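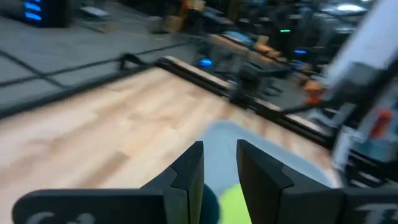 Perihan Canpolat
Cell Safety Inspector, Romness Site

Arm Workcell Checklist — Quarterly Inspection, November

Scope: table-mounted arms with two-finger grippers, soft-object handling. Applies site rule set Treken, part 8. Entries are OK, NOTE or FIX.

1. Fingers and mounting plates
1.1 Finger screws at marked torque. OK
1.2 No cracks or burrs on finger edges. OK
1.3 Plate lettering legible. NOTE — right plate lettering only partly seen. Replace at next service.
1.4 Object size within finger range. OK. Tennis balls are on the approved list.

2. Table and border
2.1 Raised rail fixed along far edge. OK
2.2 Clamps on rail do not enter arm path. NOTE — recheck after any change of fixture.
2.3 Objects to be kept on the blue surface between runs. OK

3. Floor
3.1 Black tape lines unbroken. OK
3.2 Walkway clear to 600 mm. FIX — cartons to be moved to the Bayram store before the next shift.

4. Motion limits
4.1 Speed cap set and locked. OK
4.2 Cap survives a controller restart. FIX — value reverted to default on one controller. Reported to Iltden support. Cell stays in manual mode until closed.
4.3 Wrist joint hours below 4000. OK
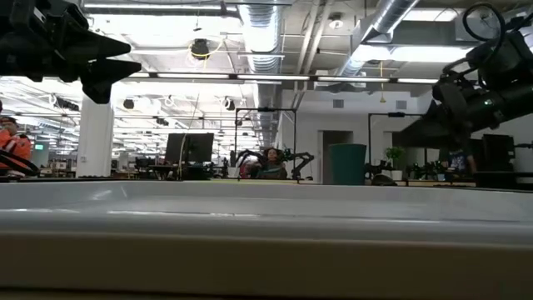 By Perihan Canpolat, Cell Safety Inspector

5. Parking and clear table
5.1 Tabletop clear before arms are enabled. OK
5.2 Arms parked above the surface with fingers off the table. OK
5.3 Cable loop at wrist free through full rotation. NOTE — add a second tie at the elbow. Leave slack at the joint.

6. Operator stations
6.1 Operator seated before arms are energized. OK
6.2 Stop button within reach of the seat. OK
6.3 Persons standing near a live arm must be in the operator's view. NOTE — brief all staff again. The rule covers visitors.

7. Building
7.1 Exit sign lit. OK
7.2 Doorway clear of bins and carts. NOTE — mark a fixed spot for the trash bin.
7.3 Hanging cables secured above head height. NOTE — measure each drop and log it on form 40.

Items marked FIX need a signature before automatic mode is used. NOTE items carry over to the next inspection.

Related items
Gripper Finger Replacement Procedure
Floor Marking Rules for Shared Workcells
Iltden Controller Restart Test — Record Sheet

Romness Site Safety Office | Contact the inspector | Back to top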